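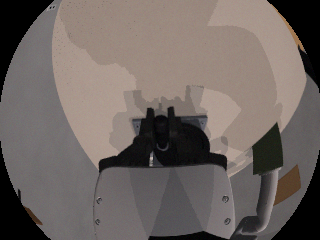 Dinda simulated cell: setup and care notes

Hello, and thank you for picking this up. Dinda is the simulated tabletop cell we use at Viduten for trying out grasping code before it goes anywhere near real hardware. This README covers how the cell is put together, how to get it running on your own machine, what to look after from week to week, and how to fix the handful of things that break over and over. It has grown a bit long over the winter, mostly because every time one of us got stuck we came back and wrote a paragraph, and I have been soft about cutting any of them!

Last full read-through: Friday, March 27, 2020, by Hanne Saarinen. Gheorghița Neagu wrote most of the lighting section and Reinaldo Rangel wrote the repair notes, so if those parts sound like somebody else, they are.

What is in the cell

One arm, one two-finger gripper, one table, and a fair amount of clutter around the table. The arm carries a camera that looks down past the hand, so the gray housing and the black fingers are always at the bottom of the view and the tabletop takes up most of the rest. The camera is a wide one with a round picture area and solid black corners. Please leave the corners alone. Petrică cropped them off once to save disk space and every script that relied on the center of the circle was wrong by the next morning.

The tabletop is a plain, matte beige with a curved outline. We picked a shape with no straight front edge on purpose, as our older cell (Roman, now retired) had a neat rectangle for a table and the edge finder got lazy with it. There is no printed pattern and there are no markers on the surface. If you need markers for a calibration run, load them as a separate layer and take them out again when you are done.

The floor is a flat medium gray. The things standing around the table come from the clutter set, which is shuffled at load time and which I'll come back to further down.

Getting it running

You will need the Brunent renderer, the Dinda scene folder and the shared settings file. Ngan-ling Yu keeps the shared settings file, and the copy in the main branch is the one to trust. If somebody mails you a copy, thank them kindly and then use the main branch anyway.

1. Unpack the scene folder next to the renderer, not inside it. The renderer clears its own folder when it updates, and Reinaldo lost an afternoon of table edits that way.
2. Copy the settings file into the scene folder and open it. Set your own output path at the top. Everything else can stay as it is for a first run.
3. Start the cell with the arm parked. Wait for the line that says the hand is attached.
4. Run the short check, called check_hand. It opens the gripper, closes it, and saves a still after each move.
5. Look at the stills yourself before you do anything else. The check will happily pass with the table missing, so a pair of eyes is still the best tool we have.

A first start is slow while the materials are being built. After that it should be quick — if it is slow every time, your output path and your cache path are probably the same folder.

Setting up the hand

The hand is built in layers, and it helps to know them by name when you are reading an error. From the bottom up you have the housing (light gray, with four small screws on its face), the black base of the gripper, the gray metal plate behind the fingers, and the two fingers themselves with their squared tips. The screws are part of the housing model and don't hold anything, but they make a very handy check. They should sit two to a side, one above the other. If the pairs lean, the camera has been rotated, and you should fix the camera before you touch the gripper.

The plate has a small hole toward each end, and those are our second check. With the hand straight, its upper edge runs almost level behind the fingers. In the stock view the right corner sits slightly higher than the left, and the right fingertip is marginally higher too. We know about this. It comes from the way the camera is mounted, it's in every set we have released, and the trained models expect it, so please don't "correct" it in the scene file. If you need a perfectly level view, make a branch.

Set the finger gap in the settings file and never by dragging the fingers in the viewer. Dragging moves the mesh you can see but leaves the contact shape where it was, and then you get a hand that grips thin air with great confidence. The closing limit is 31 and the opening limit is 1,000, both in the gripper's own steps. The short check uses a gap of 35 for its closed pose, which leaves a little room between the tips.

Light and shadows

(Gheorghița's section.)

Dinda uses hard lights, and I would ask you to keep them that way for the standard set. The arm throws a very broad shadow over the table, wide enough to take in much of the top, and the hand throws smaller, blocky ones that follow its own shape. New users nearly always write to me to say the shadows must be a bug. They are what we are here for. Our earlier models were trained in soft, even light and were thrown badly by dark shapes lying next to the fingers, which they took for objects.

Some practical advice, then:

Keep the table color where it is. A paler top washes out the softer shadows, and a darker one hides the borders between the shaded and lit parts.

If you add a light, run the short check again and compare the housing. The face of it picks up wedges of lighter and darker gray from the lights, and it shows a stray lamp sooner than the table does.

Black parts go very dark in this light. A black object held close to the black fingers loses nearly all its detail, and the rounded black shapes are the worst for this, as you only get the outline to work with. Do not brighten the fingers to get around it. Raise the fill light one notch in your own branch if you must, and write that in your run notes.

There may be tiny dark specks on the table. The speck layer is meant to be there and it thins out unevenly. Please do not run a cleaning filter over the stills before you hand them on to somebody else.

The clutter set

The pieces around and beside the table are drawn from a folder of plain shapes: panels, tubes, plates, blocks and the like, in a few colors each. They are there so that the edge of the table is sometimes covered and the floor is not always empty. A green panel may lie across the table's edge, or a bent gray tube may run behind the housing, and both of those are fine. What is not fine is a piece that passes through the hand. The loader tries 20 placements for each piece and then gives up and leaves that piece out, so a cell with less clutter than you expected is normal.

If you add your own shapes, keep them simple and keep text off them. Give each one a contact shape, too. Petrică Cârstea has a little script for this in the tools folder and is very patient about explaining it.

Weekly care

We do these on a shared machine, but they are just as good for a private copy.

Pull the settings file and read the change notes. They're short, I promise.
Run check_hand and put the new stills beside last week's. Look at the screws, the plate holes and the fingertips, in that order.
Clear the material cache if the renderer has been updated.
Move finished runs off the working disk. The loader slows down when the output folder gets full, and it does so without any warning.
Write one line in the log, even when nothing changed. "All as before" is a perfectly good line.

Repairs

(Reinaldo's section, in the order I would try things.)

Fingers drift apart after a long run. Small errors pile up in the joint between the base and the fingers. Park the arm, reset the joint and carry on. If it comes back within the same day, your time step has been changed, so compare it with the main branch.

Gripper closes but nothing is held. Nearly always the contact shape. Turn on the contact view and see whether the outlines follow the fingers. If they don't, reload the hand from the scene folder. Do not try to nudge them into place by hand, I have tried, and it only looks right from one side.

Plate flickers through the base. Two surfaces are sitting at the same depth. Move the plate back by one step and save. You will still see its ends to the left and right of the gripper, as you should. A thin bright strip low down in the gap of the mechanism is a separate part and is not a sign of trouble.

Housing turns one flat gray. A light has dropped out. Check the light list before the material, as the material is almost never to blame.

Table edge looks broken up. Look for clutter first. A dark piece against the edge near the black border can blend into it, and then it seems as though a bite is missing from the picture. Turn the clutter layer off, and if the edge comes back whole, there is nothing to repair.

Hand attaches upside down. This was a fault in the old settings file and should be gone. If you see it, tell Ngan-ling which copy you are using.

Known gaps

There is only one table shape so far. A second one is planned for April, with a deeper curve, and Gheorghița would like it to have a slightly rougher surface as well. The cell has no people in it and no moving clutter, so please don't use it to judge anything to do with working beside people. Grip force is simple and should be read as "holding" or "not holding" and no finer than that.

Questions and changes

Open a ticket in the Dinda tracker and attach your two check_hand stills, your settings file and your last log line. With those four things in front of us we can usually answer the same day — without them, we will write back and ask for them, very politely. Changes to the hand need a look from Reinaldo, changes to the lights go to Gheorghița, and spelling mistakes in this file can come straight to me.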